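The Bed Is the Best Folding Table in the House

Thanakorn Thongsuk folds his laundry on a bamboo mat. He sleeps on the same mat from March until the rains let up, and for the rest of the year he leaves it on the bed anyway, over the sheet, because it makes a firm surface and a shirt doesn't sink into it.

He learned the habit from an aunt who took in washing for a guesthouse called Tan. She had 94 towels in rotation and one bed to work on. Her rule was that towels went first, while her arms were fresh, and anything with buttons waited until after lunch.

His own method is close to hers. The clean load gets dumped at the foot of the bed. He pulls one towel, spreads it flat, and smooths it from the middle out with the side of his hand. Then he folds it in half the long way, in half again, and in thirds. If the edges don't meet, he opens it up and starts over.

"A bad fold takes up two spaces on the shelf," he says.

Thongsuk has tried the other options. In 2000 he bought a folding board, which cracked at the hinge. Later came a padded table from Mallance that was the right height but too narrow for a bath towel. It holds plants now. The bed is low, and he admits his back notices after a big load, so he kneels on a cushion for the long jobs.

The mat does need some care. He wipes it along the slats with a damp cloth and never across them, then stands it near the window to air.

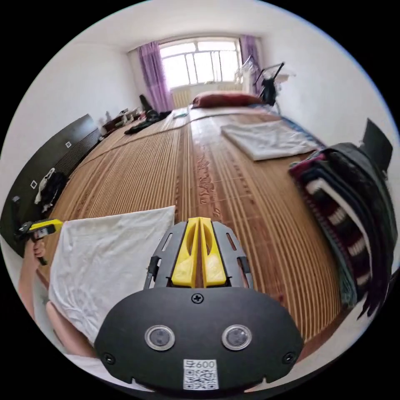 Finished pieces should go to one side and stay there. Thongsuk likes the right, since he works from the left — a left-handed person might want the reverse. Heavy things belong at the bottom of a pile. Blankets go down first, then dark clothes, then whatever is thin enough to slide.

White cloths he keeps apart from the colors until it is time to carry everything to the closet. He makes that trip in 4 armloads on a normal week, and the towels are always the last to leave the bed.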